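Skinmont Small Fittings

Reference set of loose plumbing parts laid out on brown paper over a white tabletop. Maintained by Maxine Henare.

Contents
3,341 stills, 25 part types, 6 layouts. Parts are listed by type in parts.csv — one row per type.

Layout notes
Valves are placed handwheel up. Brackets lie flat. Parts are spaced so that outlines do not touch.

Sample: red handwheel valve with yellow body, white half-round bracket

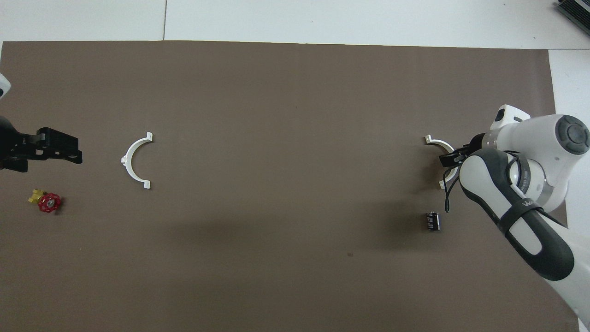
Known issues
Specks and pale patches in the paper are not labeled. Layout names changed in February; older copies of parts.csv will not match.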